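4. Equipment Planning for Night Operation

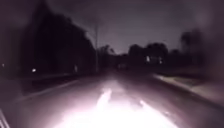 4.1 Scope of the purchase plan

The budget for the second phase covers the equipment needed to run the Sturka delivery robots on public roads after dark. Daytime running was paid for in the first phase and is not repeated in these tables. The plan was drawn up by Veronica Crăciun and Aurel Neagu, with cost checks by Paula Sârbu at Vonora, the company that operates the robots in Pimden.

Four groups of equipment were considered: lamps, cameras, batteries and spare parts. Staff time is listed separately in Section 6. We left out charging cabinets, as the depot in Pimden already has enough of them for the planned fleet.

4.2 Lighting

Figure 3. Paved road at night under the robot's forward light. Curbs run along both sides, and the light is strongest on the asphalt close to the robot.

In the first draft of the budget, lighting was a single line. The standard lamp comes with the robot and was assumed to be good enough. Operators at Vonora disagreed. Their main complaint was that the lamp puts most of its light on the ground directly ahead and much less farther up the road. In Figure 3 the near asphalt is washed out, while the trees on the left are almost black and the ground beside the curb there shows hardly any detail. The curbs can still be followed for some distance, and that matters most for lane keeping, but an operator watching remotely has little to go on at the sides.

We asked for prices on two options. The first was a stronger lamp in the same housing. The second kept the standard lamp, tilted it up slightly, and added a pair of small side lamps aimed at the curbs. The stronger lamp was cheaper to fit but drew more power, and it would have added to the glare already present at close range. The side lamps need a new bracket and a longer cable. Stoica, the workshop that services the fleet, quoted a lead time of seven weeks for the brackets.

The second option was chosen. The cost of fitting is included in the unit price so that it does not come out of the maintenance line later.

4.3 Cameras

Camera replacement was the hardest item to price. Night video from a moving robot is often blurred, and the blur in Figure 3 is strong enough that we could not say whether the two bright streaks on the asphalt are reflections or road markings. A camera with a larger sensor would allow shorter exposures. It would also need a new mount and a new round of calibration for every robot.

Alina Lazăr suggested buying the new camera for part of the fleet only and comparing the two groups over one winter. The plan follows her suggestion. Of the 29 robots, seven will carry the larger sensor. The rest keep the present camera and get the new lamps. If the comparison favors the larger sensor, the remaining units can be ordered under the same contract at the same price, provided the order is placed before June.

4.4 Batteries

Night runs use more energy than day runs – the lamps are on the whole time, and cabin heating for the electronics is needed in the cold months. Mircea Pană estimated the extra draw at about 39 percent for a winter shift. On the present batteries this means a swap partway through the shift. We compared the cost of larger batteries with the cost of extra standard ones. Extra standard batteries won on price, and they fit the chargers already at the depot. Swaps do take an operator away from the screen, and that time is counted in Section 6.

4.5 Spare parts

The first-phase budget set spares as a fixed share of the purchase price. This worked badly. Wheels and bumper covers ran out early, and money set aside for motors was never spent. For the second phase, spares are listed by part. Side lamps are stocked at two per robot for the first year, as they sit low and we expect them to be knocked against curbs. Lamp covers are ordered in the same batch as the brackets. The stock list will be reviewed with Stoica after the first winter, and any unspent amount moves to the camera line.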